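# Donness Kart Seat and Mounting Kit

The Donness seat and mounting kit is supplied to clubs, hire circuits and private owners who race four-stroke karts at regional level. It has been in continuous production at our Jistonville works since 2016 and is offered in 4 shell sizes, from cadet to senior wide.

Each shell is laid up by hand in glass fibre and left undrilled. Stay positions differ from one chassis to another, and we ask that the seat be fitted by a competent person with the driver in full race kit. Shells drilled by the customer cannot be exchanged for another size.

## Contents of the kit

- One seat shell in the size ordered
- Two side stays and two rear stays, in plain steel
- 10 large-diameter seat washers
- Bolts and locking nuts
- Rib protector fitting guide (the protector itself is sold separately)

Lead ballast may be bolted to the back or base of the shell. No single mounting point should carry more than 6 kg, and every ballast bolt must be fitted with a large washer on the inside face of the seat.
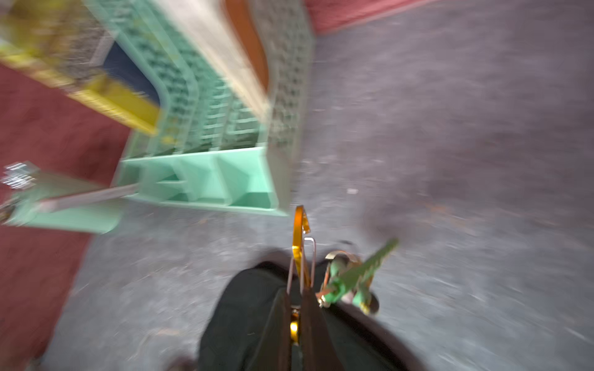
Drivers who fall between two sizes are advised to take the smaller. A seat that allows the hips to move will bruise the ribs over a long stint and makes the kart difficult to judge under braking. Foam padding may be used to correct a slight looseness at the shoulders – it should not be used to fill a shell that is a full size too large.

## Care and inspection

Stays should be checked for cracks after every meeting. Hairline marks in the gel coat are common and do no harm, but a shell which flexes around a bolt hole must be taken out of use. Clean with warm water and mild soap only.

## Supply

Orders from clubs are handled by Bezawit Gebretsadik and orders from private owners by Robel Yimer. Standard sizes are normally held in stock at Jistonville. The senior wide shell is made to order, and requests received after the end of June are completed once the summer shutdown is over.

Trial fittings can be arranged at the Bemumgate circuit shop, where Kalevi Hämäläinen keeps one shell in each size. Please bring your own helmet and rib protector.

Replacement stays, washers and bolts are listed under Donness spares.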